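Week 7: Where the examples come from

OK, last week we left the policy network sitting there with nothing to learn from, so today it's all about demonstrations. I'm going to use the Karaki set as my running case, mostly because I helped collect it and I know where the bodies are buried!

Some vocabulary first. An episode is one try at one task, start to finish. A demonstration is an episode we decided to keep. People mix these two up all the time (I do it too, out loud, so please catch me). For the cabinet task we recorded 714 episodes and kept 400 as demonstrations. The rest went into a separate folder called Gurar, and we'll come back to that folder when we talk about learning from failures.

What got an episode thrown out? Mostly long pauses. If the operator stops to think for a few seconds, the model sees a pile of steps where the right action is "do nothing," and it learns to do nothing beautifully. Next most common was the operator fixing the start position after recording had begun.

Now, variety. My first batch was me alone, opening the door at the same speed from the same spot, and the model trained on it fell apart once the base was parked a little to the left. So: change the start pose, swap operators, move what's on the shelf.

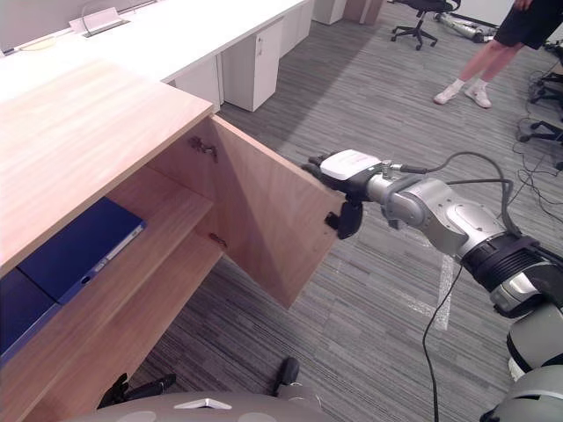
Notes by Kobina Sarpong, posted Sunday, July 14, 2019

Look at the door contact in the cabinet task. The fingers are pressed on the outer edge of the door, and the door is swung open. How would you label that moment, "pull" or "hold"? We argued over it for a whole afternoon and ended up with one label for both, which I now regret a bit.

For next time, read the Wandora handout up to the part on action spaces and bring your own definition of "done" for a door.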